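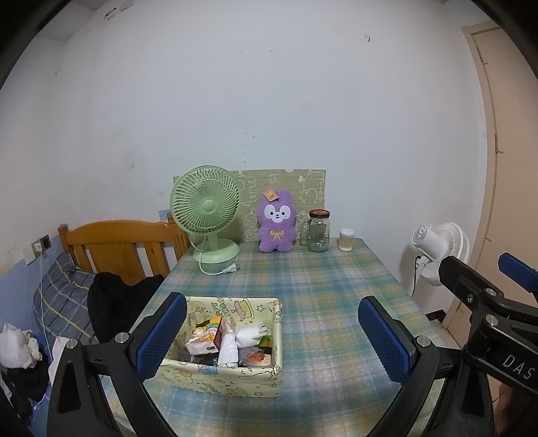

Razia Shaikh wrote that the last version of this checklist asked whether gloves were present but never whether anyone had looked inside them. She found a pair with white residue in the fingers, hanging on the right hook and ticked as fine. Item 3.2 has been changed.

Weedkiller and pesticide store: inspection checklist with comments
Site: Lirkulby nursery, main store, mixing area and Mathew block
Date of inspection: 25th January
Inspected by: Renato Ojeda
Accompanied by: Aoi Kubo
Previous inspection: November

How to mark: Yes, No, Part, or N/A. Anything marked No or Part needs a comment and a name. Comments by readers of the draft are kept under the item they refer to.

SECTION 1. THE STORE

1.1 Door locked on arrival, key held by a trained user
Yes. Key signed out to Aoi Kubo.

1.2 Warning sign on the outside of the door, readable from the path
Part. Sign is there but has faded. The lower line, with the phone number to ring in an emergency, can only be read close up. New sign to be ordered. R. Ojeda.

1.3 Floor sound, no cracks, no route to a drain
Part. Crack by the threshold has been filled since November. The filler has shrunk on one side and a thin gap has opened. The raised sill would still hold a spill back. Refill when the weather is warm enough for the filler to set.

1.4 Shelves non-absorbent, liquids stored below powders
No. Two bags of slug pellets were on the bottom shelf under liquid concentrate. Moved during the inspection. The shelf labels are correct, so this was a case of putting things back in a hurry.

Comment, Aravind Kandasamy: The pellets go on the bottom because the top shelf is too high to lift a full bag onto. If you want them up there, buy smaller bags or lower the shelf.

Reply, R. Ojeda: Agreed. Shelf to come down by one bracket.

1.5 Store protected from frost
Yes. Lowest reading on the min/max thermometer was above freezing. Reset after reading.

1.6 Ventilation openings clear, high and low
Part. Low vent on the north side was blocked with leaves outside. Cleared. Add to the weekly sweep.

1.7 No food, drink, animal feed or seed kept in the store
Yes.

SECTION 2. CONTAINERS AND STOCK

2.1 All products in original containers with the label attached and readable
No. One Rivance concentrate bottle has a label that has run and can't be read below the product name. The lot number stamped on the shoulder (608) matches the stock book, so we know what it is, but the dose table and the protective clothing section are gone. Not to be used until a replacement label is fixed on. Set aside on the quarantine tray.

2.2 Nothing decanted into drinks bottles, jars or unmarked containers
Yes. Looked on every shelf and behind the sprayers.

2.3 Stock book agrees with the shelves
Part. Everything in the book was found. One opened bottle of wetting agent was on the shelf and not in the book. Aravind says it came across from Mathew block before Christmas. Entered now.

2.4 Products past their use-up date or no longer approved removed from general stock
Part. One moss treatment needs checking against the current approval list. On the quarantine tray until that is done. A product can go out of approval while the bottle still looks perfectly good, so please do not put it back because it is nearly full.

2.5 Empty containers rinsed three times, drained, caps off, kept apart
Yes. Rinsings go into the spray tank as part of the mix. Checked with Aoi, who described it correctly without being prompted.

2.6 Waste drum labelled and lidded
Yes. The 200 litre drum for contaminated absorbent has its lid clamped and a label with contents and start date.

SECTION 3. PROTECTIVE CLOTHING

3.1 Coveralls, boots, face shields and gloves available in the sizes needed
Part. No small coveralls left. People have been rolling up the sleeves and legs of the mediums, which leaves folds that hold splashes. Order placed.

3.2 Gloves checked inside and out (item changed)
Fill each glove with air, fold the cuff and press. Look inside the fingers with a torch. Throw away the pair if there is any leak, stickiness, staining or powder.
No. One pair failed at the thumb seam. Thrown away. The rest passed.

Comment, Razia Shaikh: Can we also say that gloves are washed before they are taken off? Most of what gets inside them goes in from people's own hands.

Reply, R. Ojeda: Added to the notice over the sink.

3.3 Respirator filters in date, stored in a sealed bag away from chemicals
Part. Filters in date. One mask was hanging loose on a hook inside the store. A filter left open in there starts to be used up before anyone puts it on. Moved to the clean cupboard with the others.

3.4 Work clothing kept apart from home clothing, not taken home to wash
Part. Lockers are fine. Two people told me they still take overalls home when the laundry bag is full. Spare laundry bags now in the mess room. This matters most for anyone with small children, as the residue comes off in the machine and onto whatever goes in with it.

SECTION 4. MIXING AREA AND SPRAYERS

4.1 Mixing done on the bunded slab only
Yes, from what I was told and from the state of the ground elsewhere. No dead patches on the grass beside the tap.

4.2 Water supply protected against back-flow
No. The hose was hanging inside the neck of the tractor sprayer, below the fill line. If mains pressure drops, spray mix can be drawn back up the hose. The break tank is there to be used and was not being used. Discussed with Aravind on the spot. Hose shortened so that it can't reach into the tank.

4.3 Tractor sprayer (300 litre): hoses, clips, lid seal, filters
Part. Hoses and clips sound. Lid seal has gone hard and should be changed before the spring work. Suction filter clean.

4.4 Knapsack sprayers (Uris): straps, lance, trigger, nozzle
Part. Trigger on the second knapsack does not close fully and drips. Tagged out. Straps all sound.

4.5 Nozzle output measured with clean water over 30 seconds
Yes. First knapsack gave 286 ml on both runs, which is within the limit on the nozzle chart. Second knapsack not tested, see 4.4.

4.6 Measuring jugs marked, rinsed and used for nothing else
Yes.

SECTION 5. PEOPLE AND RECORDS

5.1 Users trained for the equipment they use
Part. Sowmya Acharya holds the certificate for knapsack work but has been put down on the rota for the tractor sprayer. She had already queried it. Rota to be changed. No tractor spraying by her until the second unit is passed.

5.2 Spray records complete: product, rate, area, wind, start and finish times
Part. Wind direction missing on the last entries for Mathew block. Wind speed was filled in. The houses are on the east side of that block, so direction is the more useful of the two if a neighbour asks.

Comment, Sowmya Acharya: The form has one box for wind and people write a speed in it. Two boxes would sort this out.

Reply, R. Ojeda: New form has two boxes.

5.3 Signs put out before spraying and left until the re-entry time has passed
Part. Signs go out. They are often brought in at the end of the shift, whether or not the time is up. The re-entry time should be written on the sign in marker.

5.4 Less harmful methods considered and noted first
Yes. Hand hoeing and mulch are now recorded for the display beds, where no weedkiller was used last season. The gravel paths are still sprayed. Aoi would like to try hot water on one of them and has been asked to find out the hire cost.

5.5 Eye wash in date, spill kit complete, emergency sheet on the wall
Part. Eye wash in date. Spill kit has absorbent and bags but no scoop. Emergency sheet still lists the old surgery number. Replaced during the visit.

5.6 Anyone reporting headaches, rashes, sore eyes or feeling sick after spraying
No reports since November. Staff were reminded to say so even if it passes by the next morning, and to take the product label with them if they see a doctor.

ACTIONS STILL OPEN

Door sign: R. Ojeda
Threshold crack: Aravind Kandasamy
Shelf bracket: Aravind Kandasamy
Rivance replacement label: Aoi Kubo
Moss treatment, approval check: Aoi Kubo
Lid seal, tractor sprayer: Aravind Kandasamy
Trigger, second Uris knapsack: send for repair, do not fix with tape
Spill kit scoop: Razia Shaikh
Rota change: R. Ojeda, before the next spray day

Items 2.1, 4.2 and 5.1 will be looked at again before any spraying starts. The rest can wait for the next full inspection. Copies are in the mess room and inside the store door.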